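Moved out of a furnished place in March and ended up buying or replacing most of my clothes since then. A few people asked how I keep the closet small, so I'm going to write it down in one go.

1/ I own 21 things that hang or fold, leaving out socks, underwear and the coat by the door. The old count was a lot higher. I gave two big bags to the church sale and sold the better jackets online for $223 in total, after fees.

2/ The first rule is that I don't buy from photos anymore. Sleeve length is the problem for me. I have long arms and a size large can mean anything. I measured the one dress shirt that fits, pit to cuff, and keep the number in my phone.

3/ Second rule: read the inside tag before the price tag. If it says dry clean only, I put it back. The nearest cleaner is across the river in Atberg and I won't make that drive for a pair of pants.

4/ Flannel is where I spend the most. A thin one is done after two winters at the elbows. A heavy brushed one lasts me five or six. Hold it up to the store lights and if you can see the bulbs through it, leave it.

5/ Hendrik Baloyi asked about shrinking. Wash cold, inside out, low spin. I hang them on a wide hanger with the top button done so the collar dries in shape. I did ruin one in a hot dryer and my nephew has it now.

6/ Folding. I used to hang everything, but the rod in this apartment is short, so flannels go on the shelf. Sleeves back, sides in, then fold up from the hem. They don't come out perfect and I don't iron them.

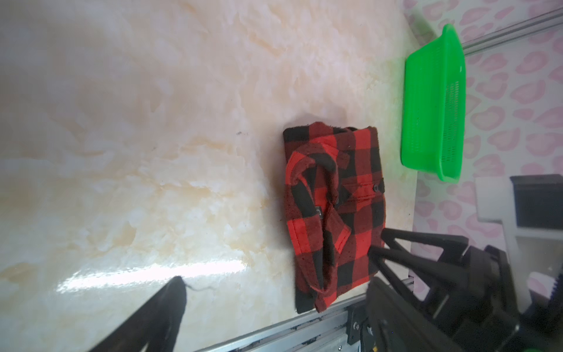
Red and black check, folded. Flap pocket, so my phone stays put when I bend over.

7/ On buttons: check them the day you bring the shirt home. Store thread is usually short and badly knotted. I go over each one with a doubled thread, and it takes 10 minutes with the radio on.

8/ Tumelo Matlala says I should be using cedar blocks for moths. I tried them and had holes in a wool sweater anyway. What worked for me was freezing the sweater in a sealed bag and vacuuming the shelf corners – boring, but I haven't had a new hole yet.

9/ Jeans: two pairs, same cut, one dark and one faded. I wash them when they smell or when I've been painting. I patch the inside of the thigh before it goes through, with a scrap from an old pair.

10/ Things I still haven't figured out: a rain jacket that doesn't get clammy, and white T-shirts. I buy the T-shirts in packs and the necks are stretched out by summer. If you know a brand that holds up, tell me, I'd pay up to $10 more a shirt.

11/ Somebody asked about shoes. I have three pairs and I'm bad at looking after them, so I'm the wrong person for that. Pretorius on Mill Street resoled my boots and did a clean job. They're closed for lunch, so call first.

12/ Adding one I forgot. Keep the spare buttons. Mine are all in a mint tin in the kitchen drawer, and I've used four of them this year.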